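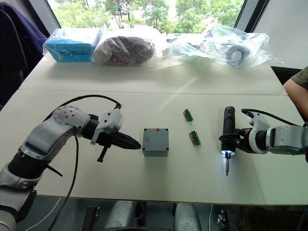
Adhesive bench, August - cure schedule and lap shear, second round

Home Notebooks Bench log Materials Search Log in

Carried over from the last entry: the two-part epoxy from Plostik gave lap shear values that were too scattered to use. The spread within a single batch was larger than the difference between batches, so no conclusion about surface prep could be drawn. Plan for this round was to fix the cure schedule first and leave prep alone until the numbers settle.

Coupons

Aluminum strip, same stock as before, sheared to length and deburred on the long edges only. The short edges were left as sheared in the first round and I have kept that the same. It is probably a mistake for the bonded end, where a burr can hold the joint open, but changing it now would mean two changes at once. Flatness checked on the surface plate with a feeler gauge. Anything that rocked went in the scrap bin.

Prep was wipe, abrade, wipe. Solvent wipe with lint-free cloth in one direction, fresh face of the cloth for each pass. Abrade by hand with a fine pad, circular first and then across the strip. Second wipe until the cloth comes away clean. The water break test was done on the first strip of each set and passed on all sets. I did not run it on the rest.

Time between the last wipe and adhesive was kept under the length of one mix. In the first round some strips sat through lunch. There is no record of which ones.

Mixing

Mixed by weight. The volume ratio printed on the label is convenient and close, but the syringes do not empty evenly near the end, and the last few shots from each pair come out short on hardener. Weighed every cup on the small balance. Ratio by weight is on the data sheet, second page, in the footnote under the table. It is easy to miss.

Stirred flat with a cut-down tongue depressor, scraping sides and bottom, then transferred to a second cup and stirred again. The double cup step removes the unmixed film on the wall of the first cup. I noticed fewer tacky spots on the witness puddles after starting this. Witness puddles are on the foil tray, labeled by set.

Bubbles: still some. Did not degas. The pump on the vacuum pot is making the noise again and I would like the oil changed before anyone runs it. If you need it before then, use the one in the other room and bring your own trap.

Bond line

Glass beads in the mix for bond line control, same bottle as last time. A light dusting, stirred in after the second cup. First round had beads in some sets and none in others, which alone could account for much of the scatter. All sets have them now.

Overlap is set by the alignment fixture. The stop on the left side of the fixture had worked loose and was letting the upper strip creep under clamp pressure. Put thread locker on the two screws and checked overlap with calipers after clamping, while the adhesive was still soft. Creep is gone as far as the calipers can tell.

Clamping is with the small spring clamps, one per joint, placed on the center of the overlap. Binder clips leave a fillet that is thicker on one side. Do not use binder clips.

Squeeze-out was trimmed with a plastic blade before gel. On a few joints I was slow and it had already started to string, so those fillets are rougher. Marked with an R on the strip.

Cure

This is the part that changed. Round one was room temperature overnight, whatever the room happened to be. The building goes warm in the evening when the air handling drops back, and cools again before morning, so overnight means something different depending on when the joint was made.

Now: room temperature until firm, then into the Stustimell oven at 55 C for 2 hours, then oven off with the door shut until it comes down on its own. No opening the door to look. The thermocouple is taped to a dummy joint on the middle shelf and the readout follows the dummy joint, not the air. The oven display reads the air near the element and runs ahead of the joint by a wide margin during the ramp. Time at temperature is counted from the dummy joint reaching setpoint.

The top shelf is hotter than the middle. I put a second thermocouple there during an empty run and the difference did not close up even after a long soak. Middle shelf only for anything that matters. The bottom shelf was not checked.

The timer on the oven stops the element but leaves the fan on. On the first run I heard the fan and assumed it was still heating. Went by the logger instead after that.

Testing

Tested on the Zastiseo frame with the wedge grips. Shim tabs bonded at both ends to bring the load line through the bond, same thickness as the strip. The tabs in the first round were taped on and some had shifted. These are glued with the fast cyanoacrylate and squared against the fixture.

Crosshead rate as in the standard. Preload small and the same each time. Load cell zeroed with the top grip hanging and the lower grip open. The cell drifts for a while after power-up, so switch the frame on first thing and do something else for 50 minutes before zeroing. The drift is small but always in the same direction, and it will look like a trend across a set if you test in order.

Test order was shuffled within each set. Wrote the order down before starting so that I would not be tempted to pull the good-looking ones first.

One joint slipped in the lower grip. The trace shows it clearly as a sawtooth well before peak. Cleaned the jaw faces with the brass brush and the rest held. The slipped one is excluded and the file is kept with an X on the end of the name.

Results

Highest single peak load was 3229 N. It is from the oven set, smooth fillet, with nothing odd in the trace. I am not going to quote it anywhere else because it is one joint.

Scatter within the oven set is visibly tighter than anything from round one. The room temperature control set, made from the same cups on the same afternoon, sits lower and is wider, but not as wide as before. So part of the improvement comes from the weighing, the beads and the fixture, and part from the cure. I can't separate the first three from each other with what I have and don't plan to try.

The R joints do not stand out from the others. With so few of them that says little. Will keep marking them.

Failure surfaces: oven set is mostly cohesive, adhesive left on both faces with a fairly even texture. Control set is mixed, with bare patches toward one end of the overlap on several joints. The bare end is the sheared end in every case where I could tell which was which. This points back at the burr. Faces are bagged and labeled and in the drawer under the microscope. Please do not touch the fracture surfaces, even with gloves.

Bubbles are visible on most faces from both sets. Small, round, mostly away from the edges. No obvious link to low values, but I only looked at low magnification.

Problems with the log

The frame software writes the extension column in whatever unit was last shown on screen. Two files came out in inches. Converted them in the working copy and left the originals alone. The header does not change with the unit, so the only clue is the size of the numbers. Set the display to millimeters before starting and check it again after a restart - it does not remember.

The spreadsheet from round one had the overlap area as a fixed cell. It now takes width and overlap from each row. When I put round one through the new sheet the values moved, but the ranking of sets did not.

Supplies

Hardener from Plostik is down to the last carton and it is past the date on the flap. Used it for this round and noted the lot. The new order should be quoted as the matched pair, same lot for both parts if they can do it.

Seneviratne sent a sample of their film adhesive with the data sheet. It needs a higher cure temperature than I would like to run on the current thermocouple tape. In the freezer, top drawer, sealed bag. If you take it out, let it come to room temperature before opening the bag, and write the time out on the label.

Lint-free cloth is low. Foil trays are fine.

Next

Deburr the bonded end on half the strips and repeat the oven cure, nothing else changed. Same lot of adhesive if it lasts.

Check the bottom shelf of the oven on an empty run.

Longer soak on one set, to see whether two hours is on the flat part of the curve or still climbing. The data sheet gives a range of schedules and all of them claim full strength, which can't be right for the short ones at this temperature.

Cross-section one spare joint and measure the actual bond line against the bead size. The spare is the one with the pencil circle on the tab. Mounting resin is in the cabinet, check that the cup is the right diameter before pouring.

Pump oil.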